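3.2 Dating the prose poems in the Arnomstead notebooks

Order of composition is still a mess. Pillay kept loose leaves, wrote on both sides, and went back weeks later with a different pen. The printed Arnomstead follows the order of the box, more or less, and the box was repacked at least once. So page order is weak evidence. We use it only where nothing else is on offer.

Better evidence – the weather openings. Most of the prose poems start outdoors, a road, a ditch, something in bloom or done blooming, and the plants give a season even when the year is missing. Then a turn indoors, usually food or a table, then the sentence that refuses to close.
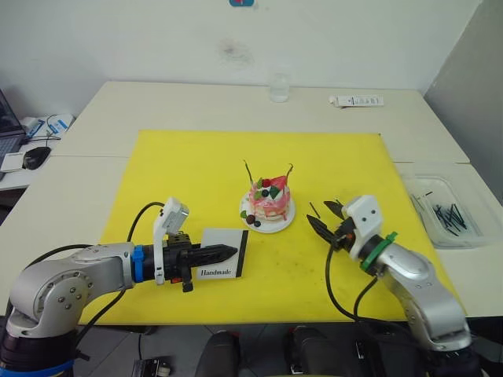
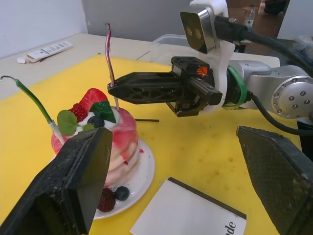 Figure 2. Decorative cake on a round white plate, on a yellow board. Two views.

The problem with plants is that Pillay borrows them. The pear blossom in "Culvert" is lifted nearly whole from a letter to Gallegos, and the letter is a December letter. Memory of spring, then, not spring. Gallegos (in the reply) says as much, teases Pillay for it. Any scheme that reads the blossom as a date stamp puts "Culvert" half a year off. Earlier readers did exactly this and the error has travelled – Virel repeats it, and builds a whole middle period on top.

Virel's middle period deserves a word. The claim is that the long sentence arrives late, after the reading of sermons, and that the short clipped pieces are apprentice work. Nice story. Does not hold up against the paper. Of the 20 prose poems in the main run, eight share a ruled stock with drafts of the long pieces, and four of those eight are as clipped as anything Pillay wrote. Same stock, same ink, both manners. Could be an old pad used up later, we can't rule that out, but it would have to be a very old pad.

Our own proposal is smaller. We sort by revision habit. In one group Pillay strikes the adjective and leaves the noun standing. In the other the noun goes and the adjective gets promoted, so "the slack water" becomes "the slack" and stays that way in fair copy. The second habit shows up in the only leaf with a full date in the author's hand, 2020-04-25, headed "Saturday, no walk". It does not show up in any leaf we can tie to the Gallegos letters. That gives an earlier and a later, nothing finer.

Objections. Jukier (personal communication) points out that a poet can have two habits at once and choose by mood, and that a sample of about 25 leaves is thin for this sort of thing. Both fair. We would answer that the habits almost never occur on the same leaf, and where they do the inks differ. Jukier also thinks the heading on the dated leaf was added after the poem. We looked again and aren't sure. The "S" sits over a crease wich the body text avoids, so the fold came before one and not the other, or the pen simply skipped.

Titles are no help. Pillay titled late and retitled freely, and "Culvert" has carried three. We cite by first line from here on, with the Arnomstead page in brackets were there is one.

The verse poems are left out of the sorting for now. Lineation changes what gets struck – a noun at a line end seems to be protected – and the comparison would need it's own section. See 4.1 for the one exception, the sonnet on the back of the "slack" leaf.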